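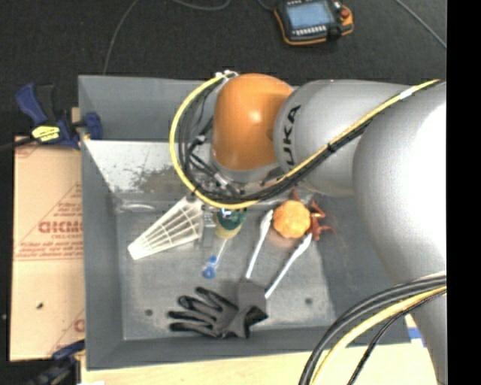

*Fig. 1. Robot arm with yellow and black cabling over a gray bin.*

# Interior Painting, Unit 4: Surface Preparation and Estimating

Instructor: Osvaldo Marchetti
Read before the Friday shop session. Bring the blank estimate sheet from Unit 3.

## 4.1 Scope

Unit 3 dealt with coatings and how they are sold. This unit deals with the wall before any coating goes on, and with the arithmetic of the written estimate. Exterior work is left to Unit 6. Spray application is not covered in this course.

The terms below are used in the same sense throughout the unit.

| Term | Meaning |
|---|---|
| Substrate | The material being coated, such as drywall, plaster, wood or metal |
| Sound surface | A surface that is firmly attached, clean, dull and dry |
| Feathering | Sanding the edge of old paint so that it slopes into the bare area |
| Flashing | Patches of uneven sheen visible after the finish coat dries |
| Cut-in | The brushed band along ceilings, trim and corners |
| Spread rate | Wall area covered by one gallon in one coat |

## 4.2 Inspection

Inspection is done in daylight where possible, then repeated with a work light held nearly flat to the wall. The second pass shows ridges, roller texture and nail pops that do not appear under overhead lighting.

Record each room separately. For each room, note:

- substrate and existing sheen
- cracks, with length and direction
- stains, with probable source
- loose or peeling paint
- condition of caulk at trim joints
- items that must be moved or covered

A water stain is not painted until the leak has been found and repaired. If the customer says the leak was fixed, write this on the sheet as the customer's statement and take a moisture reading anyway.

In houses built before 1978, old paint is treated as containing lead until a test shows otherwise. Dry sanding and open-flame removal are not used on such surfaces. The certification rules are in the Unit 1 packet.

## 4.3 Adhesion check

1. Choose a low, inconspicuous spot.
2. Score a small crosshatch through the existing paint with a sharp blade.
3. Press painter's tape over the cuts and rub it down.
4. Pull the tape back sharply.
5. Examine both tape and wall.

Paint on the tape means the old film is weak and has to come off or be sealed with a bonding primer. Test more than one wall in a room. Kitchens and bathrooms often fail near the stove or shower and pass everywhere else.

To tell oil paint from latex, rub the surface with a rag dampened with denatured alcohol. Latex softens and leaves color on the rag. Oil paint does not. Latex applied straight over glossy oil paint will peel.

## 4.4 Preparation sequence

The order matters more than the speed. A step done out of order usually has to be repeated.

1. Move furniture to the center of the room and cover it. Remove switch plates and hardware, and bag the screws by room.
2. Wash the walls. Use a degreasing cleaner in kitchens, then rinse with clean water.
3. Scrape loose paint down to a firm edge.
4. Fill holes and cracks. Deep holes take two fills, with full drying between them.
5. Sand the fills and feather the edges.
6. Vacuum, then wipe with a damp cloth.
7. Caulk open joints between trim and wall.
8. Spot-prime the fills, bare areas and sealed stains.
9. Inspect again under the work light.

Fresh joint compound absorbs more paint than the wall next to it. Skipping the primer in step 8 is the most common cause of flashing, and a third finish coat does not always hide it.

New plaster must cure before it is painted. Follow the plaster maker's curing time and check with a meter. A dry feel to the hand is not enough.

## 4.5 Measuring

Wall area is the perimeter of the room multiplied by the ceiling height. In this course, doors and standard windows are not deducted. The time spent cutting in around an opening offsets the paint saved. Large openings, such as a patio door, are deducted.

Trim is measured in linear feet. Doors are priced by the side. Closets are measured as separate rooms and are often left off estimates by mistake.

## 4.6 Worked estimate

The Hudano job is a single room with a flat ceiling, to receive two finish coats on the walls only. The room measures 14 feet by 24 feet, with an 8-foot ceiling.

- Perimeter: 2 × (14 + 24) = 76 feet
- Wall area: 76 × 8 = 608 square feet
- Two coats: 608 × 2 = 1,216 square feet
- Spread rate used: 350 square feet per gallon
- Paint required: 1,216 ÷ 350 = 3.47 gallons
- Order: 4 gallons

Round up to the next full gallon. Where more than one can of a mixed color is used, combine the cans in a larger bucket before starting. Small differences between cans show at the point where one ends and the next begins.

The spread rate depends on the surface. Rough plaster takes more paint than smooth drywall, and the figure on the can assumes a smooth, sealed wall.

## 4.7 Writing the estimate

An estimate states what is included and what is not. Compare these two entries for the same hallway at the Luvutham apartments:

> Paint hallway, two coats.

> Hallway walls: wash, fill nail holes and hairline cracks, sand, spot-prime, two coats eggshell. Ceiling, doors and trim not included. Repair of loose plaster not included and will be quoted separately if found.

The first entry leads to disputes. The second lets the crew and the customer check the same list.

Each estimate also carries:

- paint line, sheen and color for every surface
- who moves the furniture
- start time and working hours
- deposit and payment terms
- how long the price is valid
- procedure for changes, in writing, signed before the extra work begins

For the Valentini house, the deposit was $1,000, with the balance due after the final walk-through. The full sheet is in the course folder.

## 4.8 Exercises

1. Prepare an estimate for the shop's practice room using the Unit 3 sheet. Include all closets.
2. Rewrite the Muvent storefront estimate in the course folder so that exclusions are stated for each surface.
3. Recalculate the Hudano job for rough plaster at 275 square feet per gallon. Show each line.
4. Carry out the adhesion check on two of the sample boards and record the results by board number.

Exercises 1 and 3 are collected at the start of the next session. Unit 5 covers brushes, rollers and cutting in.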